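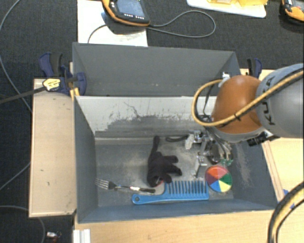
Acta de la reunión de octubre - grupo del brazo, taller compartido Buvemero

Presentes: los miembros habituales del grupo del brazo y dos personas del grupo de carpintería, invitadas por el punto 3. La reunión empezó a las 18:30 en la sala de arriba y continuó después abajo, al lado de la celda. Se aprobó el acta anterior con una corrección: donde decía "pinza nueva" debe decir "dedos nuevos", porque el cuerpo de la pinza es el mismo.

1. Estado del montaje

El brazo KUKA trabaja ahora sobre las dos cajas grises, colocadas una detrás de la otra. Las cajas están sujetas con mordazas de barra, una a cada lado. Se discutió si esta sujeción es suficiente. Una parte del grupo prefiere atornillar las cajas al tablero; la otra parte quiere conservar las mordazas hasta que la posición sea definitiva. Se decide conservarlas y revisar el apriete antes de cada sesión. Quien abre el taller lo anota en el cuaderno.

El cable grueso que va por fuera del brazo hace un lazo bastante grande. Se pide comprobar a mano, con velocidad reducida, que el lazo no toca la pared de la caja en las posiciones más bajas. En el suelo hay todavía cables grises sueltos sobre la moqueta. Se acuerda poner canaleta hasta la mesa.

2. Pruebas de recogida

Se hizo una serie de 50 intentos con los objetos pequeños. De estos, 14 fallaron. La mayor parte de los fallos corresponde al tenedor, que queda plano contra el fondo y los dedos no consiguen entrar por debajo. El guante negro de punto dio resultados mejores de lo que esperábamos, aunque a veces se engancha y sale de la caja con otra cosa detrás. El peine azul se coge bien por el mango y mal por los dientes. Con el disco de colores no hay acuerdo: hubo pocos intentos y varios participantes piden repetir antes de escribir una conclusión.

Se propone limar un poco la punta del dedo inferior. La propuesta queda pendiente, ya que solamente tenemos un juego de repuesto. Antes se probará con otra almohadilla, que es más barato y se puede deshacer.

El programa de registro (Clolau) perdió los datos de una tarde. La causa fue el disco lleno. Desde ahora se copian los datos al terminar cada sesión y no al final de la semana.

3. Mesa y tableros

El grupo de carpintería explica que el tablero del lado izquierdo se puede cambiar por uno más ancho sin mover las cajas. Piden que no se ponga más cinta azul directamente sobre la madera, o que se quite el mismo día - después deja restos y hay que lijar. Aceptado. Las medidas se entregan en la próxima reunión.

4. Consola de mando

Se recuerda que la consola no debe quedar en el suelo detrás de las cajas cuando alguien mueve el brazo. La persona que mueve el brazo la tiene en la mano, siempre, también para un movimiento corto. Se montará un soporte en la pared, a la altura del hombro. Hubo una queja por el tono de este punto en la lista de correo y el grupo la acepta.

5. Dinero

Quedan casi 3000 euros en el presupuesto del proyecto Tonddale. El presupuesto de Sandhu para los dedos mecanizados todavía no ha llegado; se escribirá otra vez. Se aprueba la compra de canaleta, bridas y un disco externo.

6. Ruegos y preguntas

Se pregunta si se pueden usar objetos de la cocina del taller para las pruebas. Se responde que no. Los que entran en la caja no vuelven al cajón.

También se pregunta por el horario. La celda queda reservada para el grupo a partir de las 17 horas, y antes se puede usar si no hay trabajo de lijado en la mesa vecina.

Tareas pendientes: comprobar el lazo del cable; canaleta; soporte de la consola; repetir las pruebas con el disco de colores; medidas del tablero; correo a Sandhu.

La reunión terminó a las 20:15. La siguiente será en noviembre, fecha por confirmar en la lista.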